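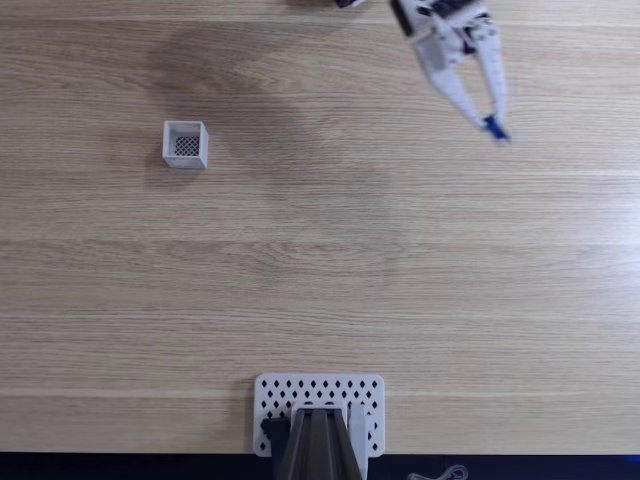

Tidying is the chore everyone asks me about first, so section 4 of this guide is where I try to set your expectations before you hand any of it over to a machine. Can it put your stuff away yet? Some of it, slowly, if you set things up the way it likes. Start with a table as plain as mine and a small open-top bin like the white one standing toward the left, well clear of the arms. I know it looks like a ridiculous amount of space for one little bin! Give it that much anyway and crowd things later.

## 4. Your first put-away chore

You'll need the arms mounted (section 2), the Remeck software running, and a free afternoon. Vaida Jõgi got through this in one sitting, and I took two.

1. Clear everything off the table that isn't part of the chore. Mugs, phones, the screwdriver from section 2, all of it.
2. Put the bin where the gripper can reach straight down into it. Move the arm over by hand with the motors off and check that the fingers clear the walls.
3. Pick one kind of object. Something light that you can squeeze without crushing is best. Save the socks for October, or whenever you're feeling brave.
4. Set the object down in the same spot each time for your first 20 demonstrations.
5. Now start shifting it a little, a hand's width at most, and record until you reach 130. Yes, it's dull. I put the radio on.
6. Train overnight, then run 14 trials the next day and write down every one, including the embarrassing ones.

> **Caution:** Keep your fingers out of the bin while an arm is powered. It will close on whatever is between its tips, and it doesn't know you from a sponge.

> **Note:** If you bump the table between steps 5 and 6, check the brackets and go back over the calibration. I skipped this once and lost a whole evening to an arm that kept placing things neatly beside the bin.

### Before you run the trials

Go around the table edge and try every clamp with your hand. Nothing should wiggle. Then open and close each gripper a few times from the control page and listen for clicking — a click usually means a finger screw has worked its way out. Cables should hang with some slack and stay out of the arm's path.

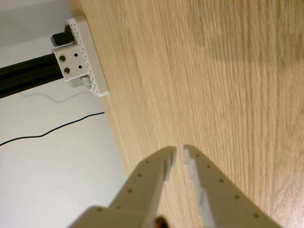 Will it save me any time around the house?

For now it will cost you time. Doing a simple put-away by hand takes seconds, and the machine needs setup, training and someone nearby to rescue it.

### What's worth trying next

Maarja Juška has her setup at Trurkby sorting small parts into trays, and I'd say shop-floor work like that is further along than anything in my kitchen. The parts are all alike and they arrive in the same place. A home is messier: laundry flops, cups get left on their sides, the cat has opinions. My own log passed 3,000 attempts in June 2025, and I still wouldn't leave the room while it handles glass.

If you want a second chore, stay with the same bin and change only the object. Record a fresh batch, label it separately, and keep the old model so you can switch back. Folding cloth is in section 7, and please read the part on stopping an arm safely before you get there.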